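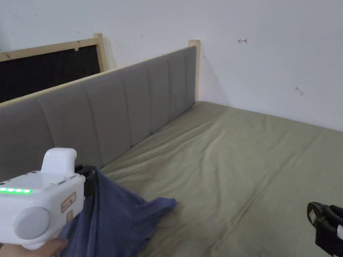 Do shirts get folded on the bed or on the table?
On the bed, with the green fitted sheet pulled tight first. The table is for towels only until we get a bigger one.

Skastora house group, minutes
2021-05-23
Started late, kettle. Minutes typed up same evening so apologies for spelling.

1. Last minutes
Read, agreed. One correction: the shelf order from February was with Schnyder, not Comik. Comik is the hangers. Changed in the file.

2. Folding in the bedroom
Long item, took up most of the meeting. Where we got to:

Shirts and T-shirts on the bed. Lay flat, smooth from the collar down, sleeves in, then fold up from the hem. Some of us fold in half first and then sleeves. Fine either way as long as the stack comes out the same width, otherwise they slide off the shelf. Width to match the piece of card we cut last time. Card is currently missing. New one to be cut, will keep it on the nail inside the closet door.

One shirt at a time. Not a pile tipped out on the mattress, we had that in February and the bottom ones were more creased than when they went in.

Anything crumpled gets shaken out standing up, before it goes down on the sheet. Question whether to iron T-shirts at all. Mostly no. Asked for a show of hands and it was not close.

Sheet: the olive one stays on the bed for folding. It wrinkles in the middle and nobody minds much, but pull it straight before starting, takes a second. A fitted sheet that doesn't really fit was brought up again. Clips were suggested, the elastic kind that go under the corners. Agreed to try 2 sets and see.
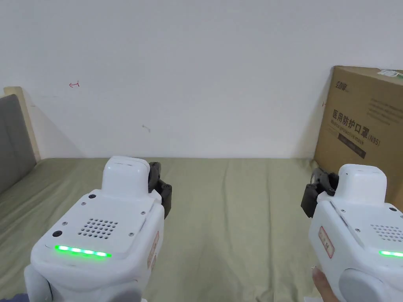 The corners on the wall side are the worst as you have to lean right over to reach them. Proposal to pull the bed out from the wall a little. Against: then socks go down the gap. Left as is for now, look again when the clips come.

3. Boxes
Cardboard boxes are fine for keeping out of season clothes in, so long as they are clean, dry and closed properly. Write on the outside what is in it. What is IN it, not what was in it when it came. Old printing to be crossed out with the thick marker or people go looking for the wrong thing.

No box to go higher than shoulder height in the closet. Heavy ones on the floor. Winter coats in the biggest, sweaters next, scarves can go round the edges to fill up space.

Fladitside offered us flat packed boxes, 100 in a bundle. Far too many?? We could split the bundle with the downstairs group. Someone to ask. (Who? Not settled, carry forward.)

4. Wall
Bedroom wall has scuffs and a bit of red pen on it, including an arrow. Try a damp cloth first, then the sponge. Not the green scouring pad, it takes the paint off and you get a shiny patch. If the pen doesn't come off we paint. There is white left over from the hall but not sure it's the same white. Test behind the headboard first where it wont show.

Headboard to be vacuumed with the brush end while we are in there. Gray shows dust more than you'd think.

5. Sheets and bedding generally
Agreed to keep the plain sheets for working on and the patterned ones for sleeping on. Easier to see a crease or a loose thread on something plain, also easier to see the edge of a dark shirt. Light shirts are a bit harder but not a real problem.

Folding a fitted sheet: tuck the corners into each other, lay down, square off, thirds. We went round this for a while. Several of us just roll them. Rolled is allowed if it goes in the basket and not on the shelf.

Wash the working sheet every 2 weeks. It was being left much longer than that.
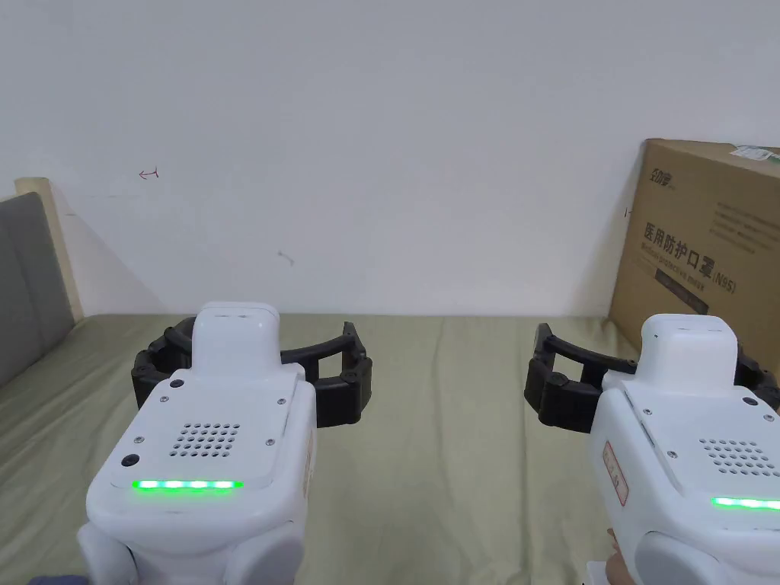 A remark from the back that every 2 weeks is too often if the only thing touching the sheet is clean laundry, and that the color will go. Noted. Compromise is to wash it cool and dry it out of the sun. Stays at 2 weeks for now.

6. Money
Budget for the rest of the year is 1000. Out of that so far: hangers from Comik, shelf from Schnyder, marker pens. Recipts to go in the envelope please, not in the drawer, two turned up in the drawer.

Clips for the sheet approved. Larger table not approved yet, want prices from 5 places or at least more than one. Secondhand is ok if the legs are even.

7. Blue things
Raised under any other business but it got long so it gets a number. Dark blue shirts and cloths keep coming out of the wash with lint all over. Wash them with darks only, inside out, and no towels in the same load. Lint roller is in the top drawer. Shake first, roll after, then fold.
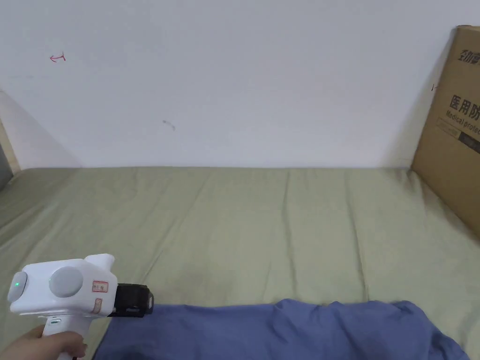 Cloths that are only for cleaning don't need to be folded to the card, just in half and half again. They live under the sink and do not go in with the shirts. Anything with a hole in it goes to the rag bag.

8. AOB
Light in the hallway flickers, reported.
Closet door sticks when it's damp. Sand the bottom edge or leave it till summer. Leave it.
Can we have a hook for the ironing board. Yes.

To do
- cut new card, hang on nail
- order clips, 2 sets
- ask downstairs re Fladitside boxes
- damp cloth on wall, report back
- table prices
- hook

Next meeting same place, date to be sent round. Bring own mug.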